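Hand grippers vs remote for the shelf scrubbing task

dumum_17
Set up for the scrubbing demos, one gripper in each hand.

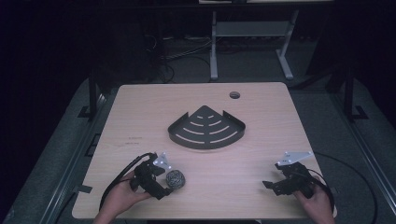

Corner shelf, steel wool scrubber and both grippers

I have 205 demos by remote and want to switch to these. Worth it?

punuvik
Yes. You feel the shelf push back, so the pressure comes out more even.

Alcaraz
Disagree. Your wrists bend in ways the arm can't. I threw out 15 demos in one night for that.

punuvik
Move slower and keep your elbows in.

dumum_17
Will try both - same shelf, same scrubber. Any objection to the grey shelf on light wood?

Alcaraz
No, the colour contrast is fine.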